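Komparse bei Kinofilm: Darf ich vom Drehtag etwas posten?

Forum > Film & Fernsehen > Hinter den Kulissen

Annelies Bakker
Ich bin im September als Komparsin bei einem Liebesfilm dabei, Arbeitstitel »Drukau«. Gedreht wird an 2 Tagen, Treffpunkt ist jeweils um 7 Uhr am Bahnhof in Jurow. Von der Agentur Pellora kam nur eine kurze Mail: dunkle Kleidung ohne Logos mitbringen, Handy bleibt in der Tasche. Einen Vertrag habe ich noch nicht gesehen.

Die beiden Hauptdarsteller posten selbst ständig vom Set, auch Fotos im Kostüm. Gilt für uns etwas anderes? Ich würde gern wenigstens schreiben, dass ich mitmache.

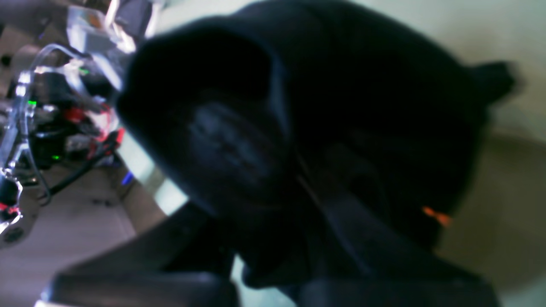
Dunkelblauer Stoff mit kleinem orangem Etikett

Und wann weiß man, ob man im fertigen Film überhaupt zu sehen ist?

Junhao Xiao
Ja, für euch gilt etwas anderes. Die Beiträge der Hauptdarsteller sind in der Regel mit Verleih und Presseabteilung abgestimmt, manchmal auf die Stunde genau. Komparsen unterschreiben meistens morgens am Set eine Erklärung, dazu gehört fast immer eine Klausel zur Verschwiegenheit. Lies sie, bevor du unterschreibst, auch wenn hinter dir eine Schlange steht.

Bei meinem letzten Dreh waren wir fast 400 Leute. Eine Frau hatte ein Bild aus dem Garderobenzelt hochgeladen und durfte am zweiten Tag nicht mehr kommen. Den ersten Tag bekam sie bezahlt.

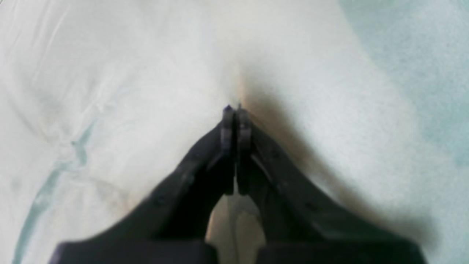 Mladenović: Das mit der Bezahlung kann auch anders ausgehen. Bei uns stand eine Vertragsstrafe von 800 Euro im Formular. Ob so etwas vor Gericht hält, weiß ich nicht, ausprobieren würde ich es nicht.

Junhao Xiao
Stimmt, das gibt es auch. Deshalb vorher bei der Agentur nach dem Text fragen und die Antwort schriftlich geben lassen. Dass du überhaupt mitmachst, darfst du oft sagen, aber ohne Titel, Ort und Namen. Nach dem Kinostart ist es meistens kein Problem mehr. Fotos vom Set bleiben trotzdem heikel, weil andere Leute drauf sind. 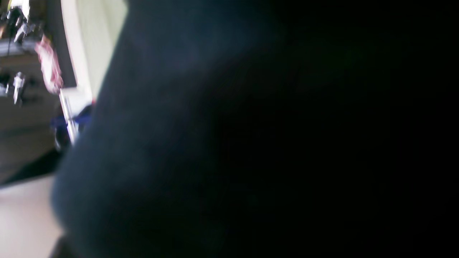 Dunkelblau, unscharf

Ob du im Film zu sehen bist, sagt dir vorher keiner. Der Schnitt dauert Monate, und ganze Szenen fallen weg. Ich habe es immer erst im Kino gesehen.

filmfan_nord
einfach posten, merkt eh keiner

Annelies Bakker
Danke, ich habe Pellora jetzt angeschrieben. Posten werde ich erst mal nichts. Weiß noch jemand, ob man am Set irgendwo sein Handy laden kann? Der Tag soll bis 20 Uhr gehen.
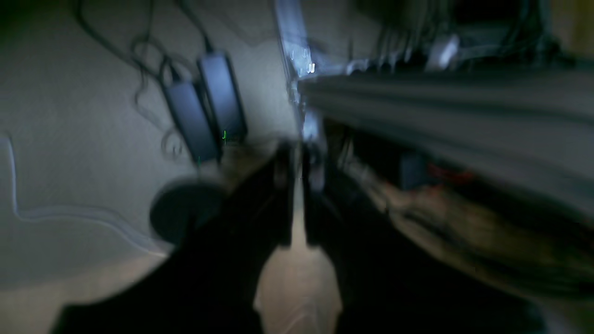

Zwei schwarze Netzteile auf dem Boden

Mladenović
Im Aufenthaltsraum gab es bei uns Steckdosen, aber zu wenige. Nimm eine Powerbank mit.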